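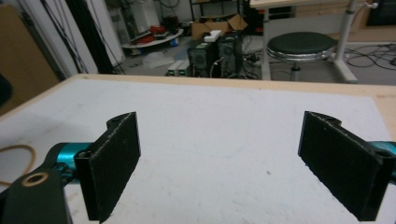

On September 27, 2018, a list member wrote:
> Has anyone on the list bought the Jumano hand gripper from Hegazy? The
> price I was given is 642 dollars with one set of pads. We want it for
> picking up small parts at a bench, held by hand, no arm for now. I would
> like to know how the pads hold up and whether the links stay tight. The
> sales sheet says very little about either one.

We have had one in Ninville since July, so I can answer most of this.

The links are the best part. Ours are the teal metal ones and I have not had to tighten them. The pads bolt on, and you can change both without taking the rest apart. Give yourself 47 minutes for the first change. After that it goes much faster.

The pads themselves are so-so. They are thick and black with a notch in the top edge, and the surface is a bit fuzzy. They pick up dust, and the cut edges fray. The fraying hasn't changed the grip for us, but if your parts have to stay clean I would ask about a different pad before you order. Wiping them down with a damp cloth helps some. Tape does not stick to them well.

Small boxes and bottles are easy to hold. Flat things are hard. A washer lying on a table will slide ahead of the pad unless you push it up against something. We put a white sheet or board on top of the bench, and it shows scuffs, but small parts are easier to find on it.

Spare pads came from the Pernholm warehouse and took two weeks. The first order had two left pads in the bag. They replaced the wrong one at no charge, but I had to send the form in again before I heard back.

At that price I would buy it again for bench work. Ask them to put a spare set in the same box so you only pay shipping once. The manual covers the older bracket, so get the newer drawing from them too.

If you tell me the size of your parts I can try something close to it on ours.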